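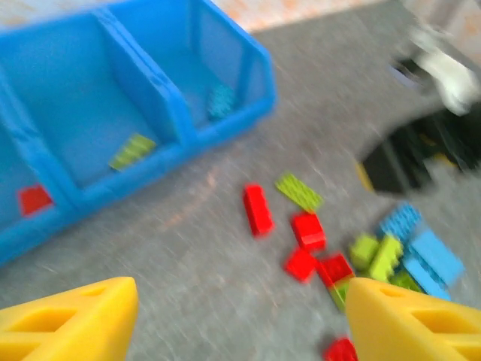 5 min read

I've been renting out the beach cottage at Darkthorpe for eleven summers now, and the thing I get the most email about is the cart. So the cart finally gets its own page! It's called the Lunomby, it's a fold-flat beach wagon, and if you book the cottage it's sitting in the shed for you at no extra charge (you can also rent it on its own from me, more on that further down). Families tend to load it the way I sort toy bricks at home, a red one in this section of the blue bin, a lime-green one in the next, a light-blue one over in its own, and the wagon rewards that kind of packing. Towels at the back, cooler up front, all the small stuff in the side pockets.

The walk from the cottage to the sand takes eight minutes if you're not carrying anything. With two kids, an umbrella and lunch it used to take me forever, and the last stretch is soft dune sand where ordinary stroller wheels just dig in and quit. The Lunomby has wide balloon tires and they roll right over it. I let a little air out in July when the sand is at its deepest, and there's a hand pump clipped under the frame if you want them firmer for the boardwalk.

Folding it takes a bit of a knack. Pull the strap in the middle of the floor straight up, hard, harder than you think, and the sides come in together. My friend Desta Feyisa borrowed it for a long weekend and drove it home unfolded because she thought the strap was a handle for the dog (the dog was fine with this). Folded, it fits in the trunk of my little hatchback with the back seats up and still leaves space for a grocery bag or two.

What I don't love: the canvas holds on to sand like you wouldn't believe. Please hose it down at the outdoor tap before it goes back in the shed. The cup holders are also too shallow for tall bottles, so wedge those next to the cooler. And it's heavy for one person to lift up the cottage steps, so leave it at the bottom.

I tried a Zalex wagon the year before, and it was lighter and easier to lift, but the axle bent on the second trip to the point. The Lunomby is on its fifth season with me and all I've replaced is one tire.

Renting it without the cottage is 14 dollars a day, pickup after 8 in the morning from the side gate, back by sunset. Homa Asadi next door has the key when I'm away. In August it goes fast, so send me a note before you pack the car. Umbrella and two low chairs can come along for 5 dollars more.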